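Projet Vetoler : apprentissage de gestes de cuisine collective par démonstration
Rapport d'avancement à l'attention du comité de suivi du fonds Busel
14 juin 2026
Responsable scientifique : Zoia Derkach

1. Objet du rapport

Le présent rapport rend compte de l'exécution de la deuxième phase du projet Vetoler, conduite par la société Flultano avec l'appui technique de l'atelier Pfister. Conformément à la convention, cette phase porte sur la constitution d'un corpus de démonstrations humaines et sur les premiers essais de transfert vers un système à deux bras. Les aspects budgétaires font l'objet d'un état séparé.

2. Rappel des engagements

La convention prévoit l'étude de 10 tâches courantes de cuisine professionnelle, réparties entre la manipulation de récipients, le rangement et la préparation du plan de travail. Deux modes de démonstration sont retenus : l'exécution directe à la main, enregistrée du point de vue de l'opérateur, et la téléopération, dans laquelle l'opérateur commande les bras à distance au moyen de deux manettes. La cible de la phase était de 758 démonstrations validées, tous modes confondus.

3. État d'exécution

À la date de remise, le corpus compte 881 démonstrations validées. L'excédent provient pour l'essentiel des démonstrations à la main, dont la cadence s'est révélée supérieure à nos prévisions. La téléopération demeure plus lente, en particulier pour les tâches qui exigent une pression simultanée des deux bras, et trois des tâches prévues ne disposent pas encore d'un nombre suffisant d'enregistrements dans ce mode.

Le protocole d'annotation a été révisé une fois au cours de la phase. La première version découpait chaque tâche selon les objets touchés ; la version en vigueur la découpe selon les contacts (approche, saisie, mise en position, appui, relâchement). Les enregistrements antérieurs à la révision ont été réannotés par la même équipe. Le guide correspondant est joint en annexe B.

4. Tâches bimanuelles
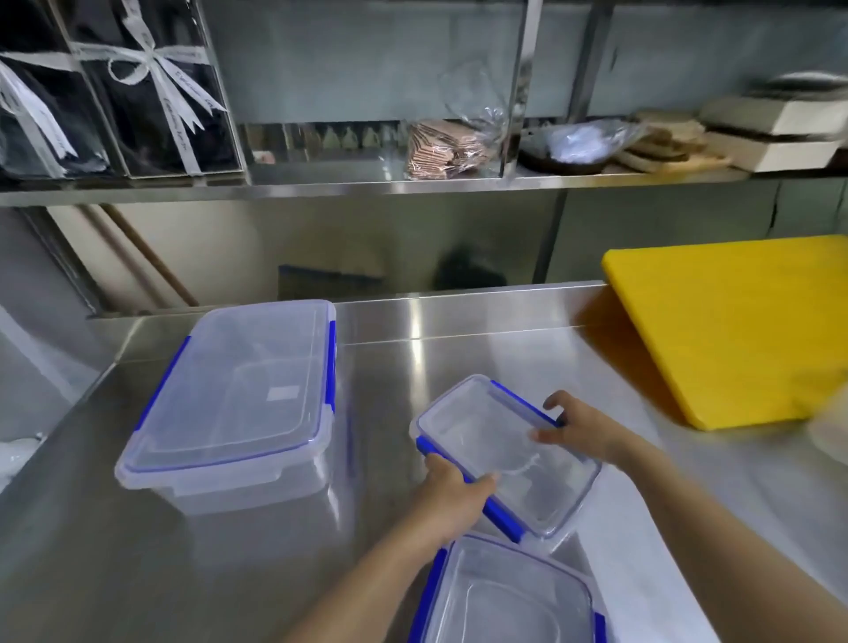
La fermeture des boîtes alimentaires constitue la tâche la plus exigeante du lot bimanuel et celle sur laquelle l'équipe a concentré ses efforts depuis le printemps. Elle suppose de présenter le couvercle au-dessus du récipient, de l'aligner, puis d'engager les fermetures. Les démonstrations à la main sont réalisées en cuisine professionnelle, sur plan de travail en inox. La répartition des rôles entre les deux mains y est essentielle : la gauche tient le bord proche par-dessous, doigts repliés sur le rebord, et la droite appuie du bout des doigts sur le bord opposé. Le couvercle et la boîte étant transparents, les bandes de fermeture bleues fournissent au système de vision ses repères les plus exploitables, les reflets du métal à travers les parois rendant l'estimation des contours peu fiable. L'annotation relève donc désormais la position des deux bandes, et non plus le seul contour du couvercle.

Le transfert de cette tâche vers les bras reste partiel. Le système reproduit correctement l'approche et la saisie ; l'alignement échoue encore lorsque le couvercle est présenté avec une inclinaison prononcée. L'atelier Pfister étudie une garniture plus souple pour l'extrémité des pinces.

5. Difficultés rencontrées

La disponibilité des locaux a limité les séances de téléopération, qui nécessitent un temps d'installation et de calibrage incompatible avec les heures de service. Par ailleurs, les écarts de style entre opérateurs compliquent l'apprentissage : pour une même tâche, certains commencent par le bord proche et d'autres par le bord éloigné. Une consigne commune est en cours de rédaction.

6. Suite des travaux

Flultano propose d'affecter les prochaines séances en priorité à la téléopération des trois tâches en retard et de reporter au mois d'octobre l'évaluation comparative des deux modes. Ce report n'entraîne aucune demande de crédit supplémentaire. L'accord du comité est sollicité sur ce point, ainsi que sur l'utilisation de l'excédent de démonstrations manuelles comme jeu de test.

Pièces jointes : annexe A, liste des tâches ; annexe B, guide d'annotation révisé.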